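Section 4: Comparing fingertips on a two-arm cell

Use this section when you have fitted new fingertips and want to compare them with the old set. It assumes both arms have been homed and the Muvow controller is running.

1. Close each gripper fully, then open it again. Check that the fingertips meet evenly.

2. In the Cutport panel, set the grip force to 100 for the first run. Leave the speed at the default.

3. Lay out the test items. Thin, flat things show up differences best, so use printed cards, envelopes and clear plastic sleeves.

4. Run the pick routine with one arm only and save the log as run 101.

5. Run it again with the other arm. Keep the item layout the same.

6. Run the handover routine, in which one arm passes a card to the other. Start at low speed.

Note: shiny sleeves reflect light and can upset the wrist camera. If the edge of a sleeve is not found, lower the exposure before you change anything on the gripper.

Caution: keep hands out of the cell while the arms are powered. Press the stop button before you move a card – a paused arm can restart.

Views from the fixed camera (first and last) and the wrist camera (middle):
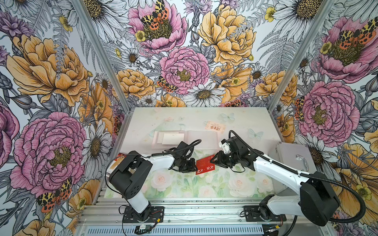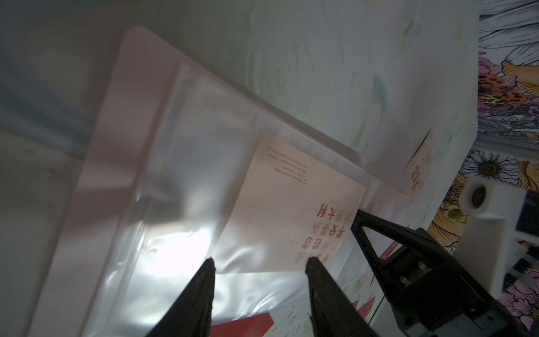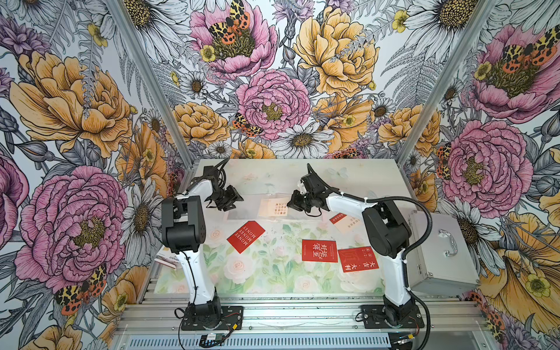 7. If cards slip, raise the force to 120 and repeat from step 4. Do not go higher with Kershaw soft tips.

8. Change the fingertips and repeat steps 1 to 6. Give the new logs their own folder.

9. Wipe the tips with a dry cloth after every 500 picks and check them for wear.

For fingertip part numbers, see the Skistdale spares list.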